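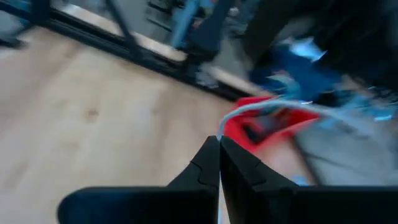 Chapter 2
Averages and the People Who Quote Them

Learning goals
Tell the mean, the median and the mode apart.
Decide which one suits a given set of data.
Spot an average that has been picked for its looks.

The town of Plernberg has 1,426 residents and one very rich one, who is included in the total. Each spring the town newsletter prints the average household income, and each spring the people of Plernberg read it at the kitchen table and wonder which of their neighbors has been holding out on them. The figure is correct. Someone at the town office added up every income, divided by the number of households, and checked the arithmetic. It is also well above what nearly every household in town brings home.

The trouble lies with the word "average," which does at least three jobs and is seldom asked which one it is doing today. In Chapter 1 you learned to collect data and lay it out in a table. Now we want to boil the table down to a single number. Something always gets lost when you do that, and most of this chapter is about choosing what to lose.

2.1 The mean

The mean is the one you already know. Add the values, then divide by how many there are. Suppose the Rellport ferry carries 243 passengers over nine crossings. The mean is 243 ÷ 9 = 27 passengers per crossing. It is quite possible that no crossing carried 27 people. The early boat may have gone over with a handful of commuters and a crate of lettuce, while the 5 p.m. was standing room only. The mean spreads everyone out evenly, a thing passengers rarely do for themselves.

Because every value goes into the sum, every value gets a pull on the result, and a very large value gets a very large pull. We call such a value an outlier. Plernberg calls it the house on the hill.

2.2 The median: a first look

To find the median, line the values up from smallest to largest and take the one in the middle. If there are two in the middle, take the mean of those two. The house on the hill could double its income tomorrow and the median would not budge.

Consider Fovero, a small bakery with five employees. Their hourly wages, in dollars, are 14, 15, 15, 16 and 60. The last belongs to the owner. The mean wage is $24, and this is the number in the help-wanted ad. The median is $15, and this is the number on the paycheck. The mode, or most common value, is also $15.

Try it
The Kristiansen orchard records its apple harvest, in crates per tree: 4, 5, 5, 6, 30. Find the mean and the median. Which would you use to sell the orchard - and which would you want to see before buying it?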